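Keeping the Heat In: A Conversation with Janano's Head of Installations

Janano has supplied and fitted wood stoves and gas inserts to homes in the Ryu area for many years. For this month's member bulletin, the company's head of installations agreed to discuss chimney relining, a part of the trade that most homeowners meet only when a survey report lands on the kitchen table.

The company completed 267 relining jobs last year. Most were in houses built before the war, where the original clay flue had cracked or lost its joints. "People ask for a new stove and are surprised when the first conversation is about the chimney," the head of installations said. "A stove is chosen in an afternoon. The flue has to be inspected from top to bottom before a price can be given."

Inspection is carried out with a camera lowered from the roof, followed by a smoke test. Where the flue is sound, it is swept and left alone. In 54 of the homes visited last year, the report recommended no lining work at all, and the customer was told so in writing.
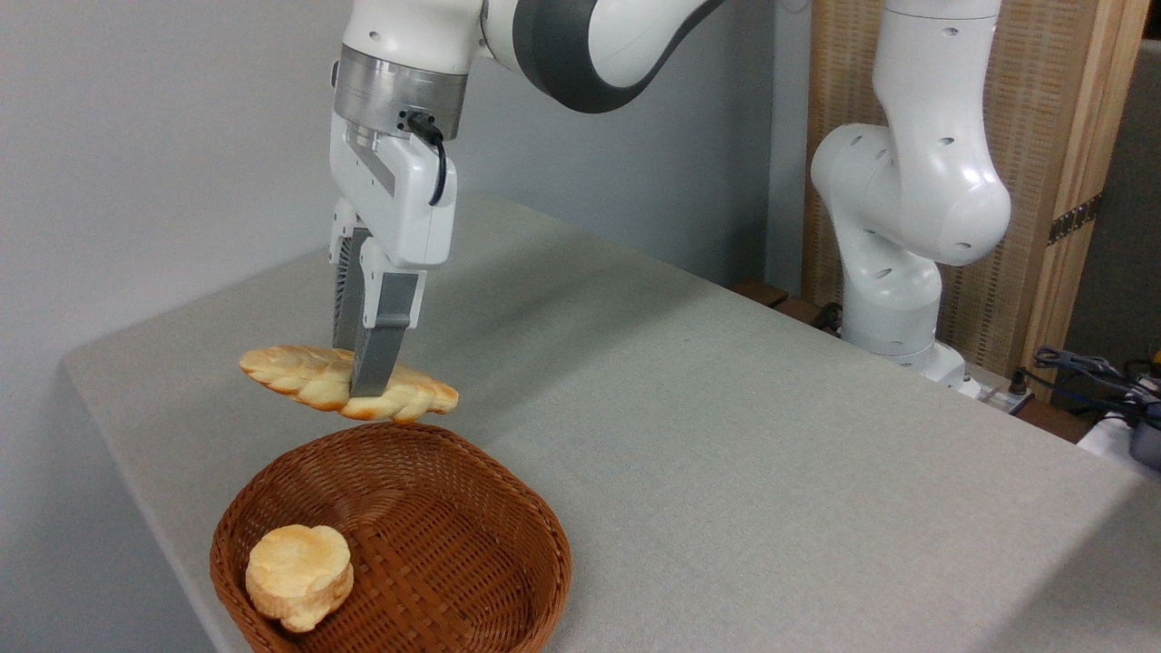

Janano Editorial Office

Asked which liner the company prefers, the head of installations declined to name a single product. Flexible stainless steel is used for most wood stoves, and a lighter grade is available for gas. Janano has also fitted the Flosisow system in flues with more than one bend. "It goes around an offset without being forced," the head of installations said. "We still measure every offset first. A liner that has been crushed on the way down must come out again."

The interview turned to the Ploneso apartments, where 80 flues were surveyed on behalf of the building's owners. The work began in November and was arranged floor by floor so that residents would not be without heating for more than 3 days. According to the head of installations, access was harder than the lining itself. Several fireplaces had been boarded over, and the drawings held by the owners did not show which flue served which room.

On maintenance, the advice was brief. A lined chimney must still be swept, and the cap should be checked after a storm. Homeowners should keep the installation certificate with the deeds to the house. "We are often asked for a copy when a property is being sold," the head of installations said. "We keep our own records, but the owner should have the original."

Janano Member Bulletin, May 2019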